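Gundport tables withdrawn from sale over coating fault

Wednesday, February 10, 2021

Furniture maker Floltov has stopped sales of its Gundport table range after routine tests found that the clear coating on one production batch had not fully hardened. The batch comprises 811 tables, of which 163 had been delivered to customers by the end of January.

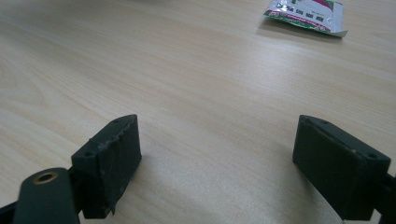
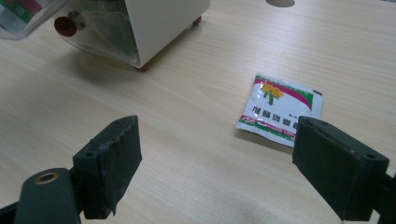 Pale tabletops with a visible wood grain.

The fault was traced to a drying oven at the company's Frade works. A temperature sensor was reading high, and the tops left the oven before the coating had set. Floltov said the sensor has been replaced and the oven checked at all settings.

An under-hardened coating can mark when a warm cup or plate is placed on it, and may turn cloudy after repeated wiping. The company said the fault does not affect the strength of the table or its legs. It has received 34 complaints, most of them concerning pale rings.

Owners are asked to check the label on the underside of the top. Tables with a batch number beginning with 1000 are covered by the withdrawal. They can be exchanged or returned for a full refund, and the original packaging is not required. Collection is free of charge.

Until collection, owners should use mats under hot dishes and clean the surface with a dry cloth only.

The Dritunard range, which is made at the same works but finished with oil, is not affected. Sales of Gundport tables will resume once the replacement batch has passed a repeat of the hardness test.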